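Outpatient Pharmacy Moves to the Ground Floor

The outpatient pharmacy at Hatcombe has moved out of the basement and into the old records office on the ground floor, next to the blood test rooms. The new counter opened to patients on September 29, 2020. If you have an older appointment letter that tells you to take the elevator down one level, please ignore that line. The letters are being reprinted and the new ones should be going out with all appointments by December.

The basement counter had been in use for 30 years. It was built when most patients went home with one paper bag and a handwritten label, and it had a single window. Anyone with a private question had to ask it in front of the line. The new space has 2 consultation rooms with doors that close, a lower section of counter for people using wheelchairs, and chairs with arms, which patients asked for more than anything else in the survey last winter. We had 787 survey forms back. Thank you to everyone who filled one in, including those who wrote on the back.

Vandana Dixit, who manages the pharmacy, asked us to pass on a few practical points. Prescriptions written by a clinic in the building are now sent to the counter by computer, so you no longer carry a paper slip down yourself. Give your name and date of birth when you arrive and you will get a number. The number goes up on the screen when your medicines are ready to collect. You are free to leave and come back. The pharmacy will hold your bag until closing time, and if you can't return that day it will be kept for you and you can send someone else with a signed note.

Prescriptions from your own family doctor still can't be filled here. Staff at the counter are asked about this many times a day. The hospital pharmacy is set up to supply hospital prescriptions only, and your doctor's office will send theirs to the drugstore of your choice.

Waiting times were the other main complaint in the survey. In the first days at the new counter some waits were longer than they had been downstairs - the label printers had to be set up again and one of them kept dropping its connection. The printers are now working. Mid-morning is still the busiest time, when several clinics finish close together. If your appointment is in the afternoon you should find it quieter.
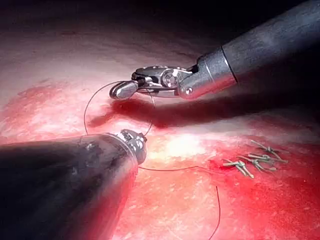 Patients going home after an operation will mostly not need to visit the counter at all. Their medicines are made up ahead of time and brought to the ward, where a pharmacist goes through them before discharge. Senan Kavanagh has taken on this job for the surgical wards and would like families to be present for the talk when they can. Bring a list of everything you take at home, including vitamins and anything bought without a prescription. A photo of the boxes on your phone is fine.

Please tell the pharmacist about pain medicine you already have in the house. Many of the common ones share an ingredient, and it is easy to take a double dose without meaning to. If you get home and find that a label doesn't match what you were told, call the medicines line on extension 71 through the main switchboard before taking the dose.

Old and unused medicines can still be handed in. The return bin is now to the left of the main counter. Take tablets out of their outer cardboard boxes but leave them in the blister packs. Needles and sharps can't go in this bin and should be brought in their yellow containers to the front desk.

The hallway outside has been painted and the signs have been changed, but there are still a few arrows on the stairs pointing down to the basement. Moataz Bouazza in the buildings office has a list of these and expects to have them all replaced soon. If you spot one he may have missed, mention it at the front desk.

The basement rooms will be used for storage over the winter. A decision on what happens to them after that has been put off until next year's budget is settled.

Questions about the move can be sent to Sanaa Farouk in patient services or left in the comment box by the main doors.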